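Title up, say hi, thank Leandro for the intro (and for fixing the microphone!)

So. Lettering on packaging. I've been hooked on this stuff for years, and tonight I get to show you the pieces I keep going back to. Stop me if you have a question, I'm happy to wander.

Start with the Tenholm tea labels. Look at the lowercase g. Somebody drew that by hand, and the ear of it leans the wrong way, and I love it so much I traced it in a sketchbook four times. Pass the sketchbook round here.

Next, Bạch. Tiny print shop, two colors, a green and a warm red that overlap into this gorgeous muddy brown. Ask the room: who has tried overprinting at home? Let people talk a bit. Mention that the dots under letters get lost at small sizes, and how Bạch drops them a hair lower so they stay open.

Gindico matchbooks. Slow down for these! Radu Neagu wrote the piece that got me started, and he's far better on the history than I am. Read his bit on borders aloud, the paragraph about corners.

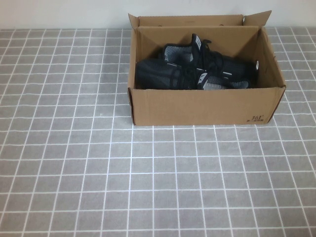 361° shoebox

Issue 5 was where Radu's piece ran. It had a print run of 800, so grab one if you ever spot it in a secondhand store.

Last up, Erkden seed packets. The numerals! The 2 has a swan neck, and the one on the radish packet is a touch fatter than the rest. I'd put it on a poster tomorrow.

Drink of water. Questions. Remind everyone the July meetup is a drawing night, bring a soft pencil and something with a label on it.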